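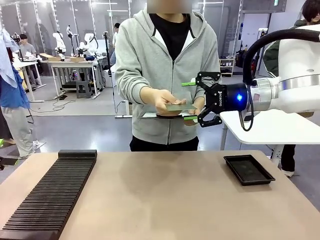
Ataberk Kozan wrote in to say that his family gave up on the Karketti Countdown House by the second week of December, and that the drawers were the problem. He wanted to know if ours had stuck too, and if I would still tell anyone to buy one.

Ours stuck. I would still tell some people to buy one. The long version follows.

Karketti Countdown House, review
Posted July 30, 2019

I know it is summer. I am reviewing it now because my mom already wants to know if we are getting it out again, and the store that sold it to us puts its holiday stock out earlier every year.

The Countdown House is a cardboard house you build yourself, with 24 small drawers in the front. You fill the drawers with whatever you want and open one each day until Christmas Eve. It comes flat in a box with a sheet of number stickers, a bag of paper fasteners, a roll of double-sided tape and a folded instruction sheet. There is no candy in it. The box says so on the side in small print, and my little brother did not read the side.

Putting it together

The outside walls fold up in a few minutes. The roof takes longer. It is two panels that meet at the top, and the tabs on one panel were a little too wide for the slots on the other. I trimmed them with scissors and after that they went in fine.

The drawers are the slow part. Each one is a single piece of card that you fold on six lines and close with tape. My mom and I did them at the kitchen table over two evenings. The first few came out crooked. If you are starting from nothing, do the bottom row first and put your worst drawers at the back of the pile, then use the best ones at eye level where people look.

The tape in the box ran out at drawer 19. We finished with a roll from the junk drawer and that tape held better than theirs.

The number stickers are nice. They are dark red with gold numbers and they did not peel off all month. You get one sheet, so don't let a six-year-old be in charge of it. We lost the 2 to the underside of a chair and drew a new one with a marker.

Filling it

The drawers are smaller than they look in the ad. A wrapped chocolate fits, or a folded note, or a pair of earrings. A regular candy bar does not fit. A candy cane does not fit unless you break it, and then you have a broken candy cane.

We have three kids in our house and one calendar, so we had to work out a system. Last year my mom put three chocolates in each drawer. By the tenth there were arguments about who got the one with caramel. This year (I mean last December, I still think in school years) we took turns. On your day you got the whole drawer, and the other two got to complain.

My dad wrote jokes on slips of paper and put one in each drawer with the candy. They were bad. My sister saved all of hers in a mitten.

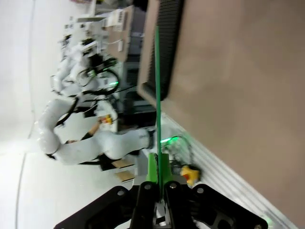
Do you have to fill all 24 drawers before December starts? We filled ours a week at a time, and that was easier on the budget and kept my brother from raiding the bottom row.

Daily use

For the first week the drawers slid well. Then the heat came on in the house and the card seemed to change shape. Drawers 8, 11 and 15 got tight, and 15 had to be pulled out with a butter knife. The pull tabs are paper fasteners, the kind with two legs that spread apart. Two of them came out in my hand. I pushed them back in and put tape on the inside, and they stayed for the rest of the month.

Rubbing a candle along the bottom edge of a tight drawer helps. My grandmother told us that one. It left a little wax on the card and nobody cared.

The house is light. When you pull on a stuck drawer the whole thing comes with it. We put a can of soup inside the attic space to hold it down, and I think Karketti should mention this in the instructions.

Compared with the others

Before this one we had a Clikodell calendar, the flat kind with chocolate behind little doors. It cost less and you did nothing but hang it up. The chocolate tasted like the box. It also went in the trash when it was done, and there was no reason to keep it.

My cousins have the Akgül wooden one. The drawers in theirs never stick and it looks good on a shelf, but it costs a lot more, and their mom won't let anyone under ten open it alone.

If you mostly care about how the thing looks, get the wooden one. If you want something to do with your family on a couple of cold nights, the Karketti is better, and you can paint it. We left ours plain the first year and painted the roof blue the second. Poster paint made the card wavy. Use markers or a thin coat of acrylic.
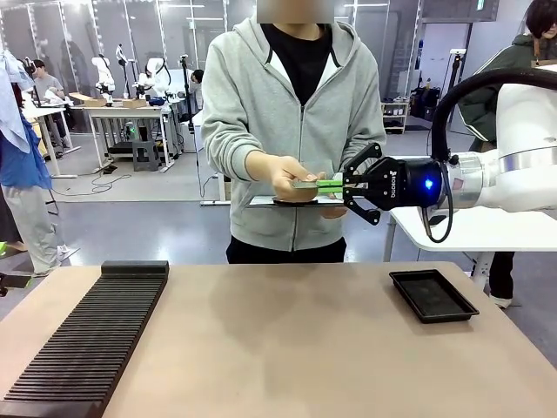 Storing it

The instructions say the house folds flat again. The walls do. The drawers don't, once they are taped, so you end up with a flat house and a grocery bag of drawers. Ours are in the hall closet on top of the board games. One got stepped on. Karketti doesn't sell spare drawers, so I traced another one onto a cereal box and cut it out, and it works as well as the real ones.

Would I buy it again

Yes, with better tape. Three and a half stars. I took off one for the drawers that stick and a half for the tape running out. My brother says zero stars for no candy, and he asked me to put that in.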